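Home & Table | Small Things
2 min read

The little containers we can't throw away

Every kitchen has a shelf where small packaging goes to retire. Mine holds drinks cartons with screw caps, far too good for the bin and no good for anything else.
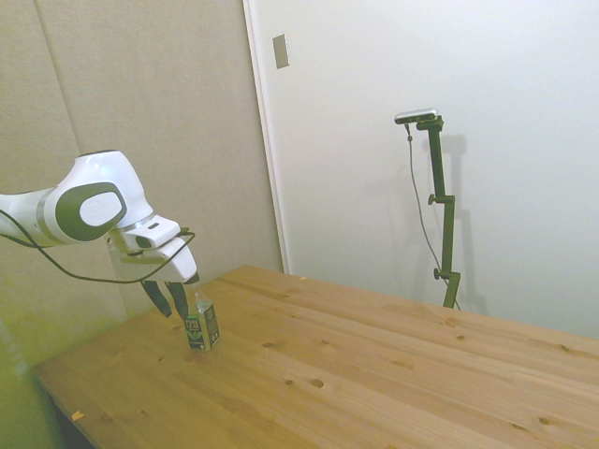 Words by the Lisell kitchen desk

I blame the cap. Put a screw top on a carton and I start making plans for it. Salad dressing, usually. I don't make salad dressing.

Jars are worse. A small glass one with straight sides and a proper lid looks like thrift itself, and I once owned 40, most of them waiting for a chutney that September never delivered.
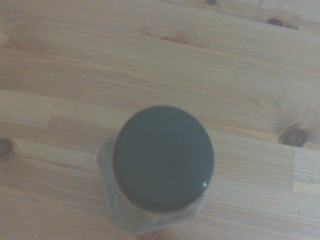
My rule now is one of each on the pine table, and the rest go out before supper. It has held for a month – a personal best.

Small plastic bottles get no mercy, except the one I keep for washing-up liquid when we go camping. We went camping once.

Related
Parisi: a very short history of the lid
Is your spice drawer lying to you?
Knots and all: living with a pine table
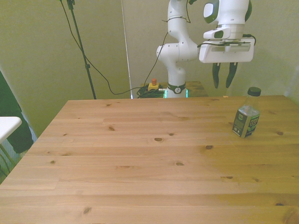
More from Small Things
The Zungate guide to odd teaspoons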